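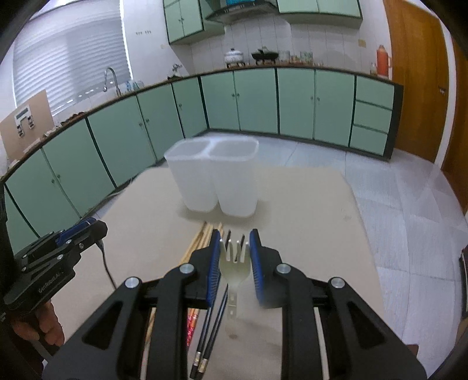 Updated Mar 28, 2020. Answers to what people keep asking about the Purnden meal drop-off. Read this first, then call if you're still stuck.

## Are you still running?

Yes. Dinners only for now, lunches are on hold. The dining room at Olport Street is closed to guests until further notice.

## Who can sign up?

Anyone in Purnden or Wonovmont who is over 65, sick, or stuck at home looking after someone. No proof needed. No income questions either.

## How do I sign up?

Phone is fastest. Ask for Heidrun Baumgartner, or leave a message with:

- name and street address
- how many people are eating
- allergies
- a number we can call back on

Please say the number twice. We had a few messages we couldnt make out.

## What does it cost?

Nothing. If you want to chip in, there's a donation link on the home page. Please don't hand cash to drivers.

## When does it come?

Between 4:30 and 7 in the evening. Wonovmont gets done last. If there's nothing by 7, call us – don't wait till morning.

## Do I have to come to the door?

No. Driver knocks, leaves the bag on the step, goes back to the car and waits till you've picked it up. If you can't bend down to a step, put a chair or a box out.

## What's in the bag?

One hot main, bread, fruit, sometimes soup. Vegetarian every night if you ask. No kosher or halal kitchen at the moment, sorry.

## Do you send forks and spoons?

Not anymore. We ran out of the throwaway sets and the supplier has no date for more. Use your own from home. If you really have none (motel, car, just moved), tell us when you call and we'll put a set in.

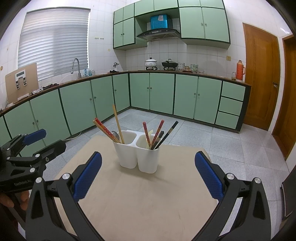 ## What about the containers?

Keep them or recycle them. We can't take them back right now, even washed. Same goes for the blue bags from December, if you still have one.

## How do I reheat it?

Main goes in the microwave with the lid off, 3 minutes, stir, 1 more. Oven is fine too but move it to your own dish first – the containers melt. Soup on the stove. Eat it the same day or put it in the fridge right away.

## Can I switch or cancel a day?

Yes, by noon. After that the food is already packed. Standing orders stay on untill you tell us to stop.

## My mother lives in Wonovmont and I'm out of state. Can I order for her?

Yes. Give us her number as well as yours, and let her know we'll be calling.

## I want to help. What do you need?

Drivers, mostly. Own car, valid license, no symptoms, not living with anybody who's sick. Routes are 8 to 19 stops. Leopold Thaler does the driver list, email him through the contact page. Kitchen shifts are full.

Also needed: paper bags with handles, dish soap, rice. Dervishi Market is taking drop-offs for us at the side door. No home-cooked food please.

## Phone number?

Ends in 555, full number is at the top of the contact page. Lines open at 9. If it's busy, leave a message, we call everyone back the same day.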